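November, unit at Rellow

Morning

Up at half past six, toast, flask, out of the house by seven. Cold but dry. The road past the garden centre is down to one lane again, so I got to Rellow later than I meant to and somebody had already taken the space by the door. Parked along the fence and carried everything from there in two trips.

Heating was off when I got in. The timer had gone back to its old setting, which it does whenever the power drops. I put it right and wrote the time on a bit of tape stuck next to the dial. Kept my coat on until ten.

I had meant to start with the shelves, but the boxes from Tinen were still stacked in front of them, so I did those first. There should have been 77 trays and there were 66. Counted again after coffee and got 66 again. The delivery note says 77 quite clearly. I rang Tinen and was told the rest would be on the next van, though they couldn't say when that was. I wrote the shortfall on the note and put it in the folder.

The trays themselves are fine. A bit thinner than the last lot, and the lids need a push at one corner. I flattened the cardboard and tied it in three bundles. The bin store was locked so the bundles are by the back door for now.

Swept the floor while it was clear. There's still grit coming in under the big door, whatever I put down. The brush strip I fitted in the summer has gone flat at one end and wants replacing.

The ceiling and the pipes

Spent the rest of the morning looking up, more or less. I have been saying since spring that the ceiling wants a wash. It is the white ribbed sort and dust sits along the ridges where a flat cloth just skims over it. I tried a long-handled duster first, then a damp sponge mop, and the mop was better. Warm water, a drop of washing-up liquid, wrung out hard. It has to go along the ridges. Across them it only drips down your sleeve.

I did one strip to see how long it would take. 15 minutes, with moving the steps. At that rate it's a job for two or three mornings, and I'd sooner do it before the new shelves go up than after.

The pipes are worse than the ceiling, as they are fiddly where they bend down. An old sock over the hand did the job. I did the ones I could get at from the second step and left the rest. I'd like them painted at some point. They are white already, same as everything up there, but the white has no shine left in it and I think a coat of something wipeable would save trouble later. The man at the Planeo counter told me satin would do. I have half a tin of satin at home that may still be good.

Soup for lunch, the tomato one, out of the flask. Ate it standing up.
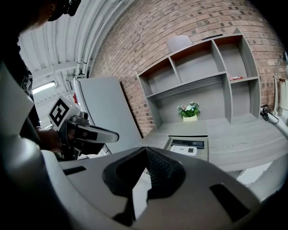
Afternoon

Shelves at last. The Surdu ones come in a long flat box and the instructions are one sheet with no words on it. I laid the uprights on the floor in order before touching a bolt - last time I put a foot on upside down and didn't notice until it was loaded.

First bay went together in under an hour. The second took longer, as one of the cross pieces had a bent tab that I had to ease out with pliers. It isn't pretty but it holds. I put both bays against the long wall with a hand's width behind them so that a broom will go down there.

Loaded the bottom shelf with the paint and the heavy tins, then trays on the next two up. Labels face out. I used the thick marker and my writing got steadily worse, so I'll probably do the last few again.

Then it was the light switches, which I had been putting off. Nothing wrong with them, but none of them was marked and I was forever putting on the wrong one. Went round with the label tape and did the lot. While I was at it I listened to the strip lights one at a time. There is a faint hum from the one nearest the sink and none from the others that I could hear.

Tea at four. It was getting dark by then and I could see my own reflection in the door glass.

Left to do

Ring Tinen again if there's no van by the end of the week
New brush strip for the big door, measure it first
Bin store key
Wash the rest of the ceiling, then the high pipes
Look at the satin paint, see if it has a skin on it
Third bay of shelves, if the missing bolts are in the other box

Locked up just after five. Fish pie for supper, bath, bed early with a stiff neck.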